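Teaching a robot by demonstration
Last updated: November 22, 2022

Teaching by demonstration means showing a robot a job by doing it with the robot's own body, so it has something to copy. You'll also see it called learning from demonstration, or imitation learning once the copying part gets going. I've been doing the showing half of it for a while now, so this entry leans on what I know best, and I'm happy to have it corrected!

There are two main ways to go about it. In the first, usually called kinesthetic teaching, you take hold of the arm and move it through the job yourself while the joints record where they've been. It's slow and a bit like dancing with a refrigerator, but I love it for short moves, and a newcomer can pick it up in an afternoon. In the second, teleoperation, you stand (or sit) somewhere else and drive the arms with hand controllers or with a smaller pair of arms that the big ones follow. Homes are mostly taught this second way, and it's the one I do all day.

A single run through a job is called an episode. At Trokum, where I learned, our laundry set ended up at 2,812 episodes, and plenty of them were the same shirt going onto the same rod. You want the repeats! You also want them a little messy, with the basket shifted over or the hangers bunched up, or the robot gets fussy about everything being just so. Đức Ông, who trained me, made us redo 20 episodes one February for being too tidy, and I grumbled the whole time (he was right).

Closets deserve their own paragraph. They're narrow, the light is poor, and a thin hanger hook is hard to judge on a screen when you can't lean over and peek. 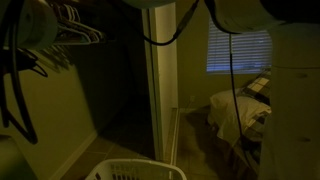

Orest Antoniuk

With a big white robot in a walk-in closet, the bedroom beyond gets squeezed down to a window and part of a bed, and the hangers sit bunched together on the metal rod. I plan my arm moves around the black cables first and the hangers second. A laundry basket on the tile floor is one more thing to steer clear of, so I like to back up a touch before turning.

Terms vary from shop to shop. Bastwood people say "take" where I say episode, and the Lương notes use "walkthrough" for the hands-on kind only. Avirlow's older manual calls the driver a "pilot," a word I've never managed to say with a straight face.

See also: bimanual manipulation; leader and follower arms; motion replay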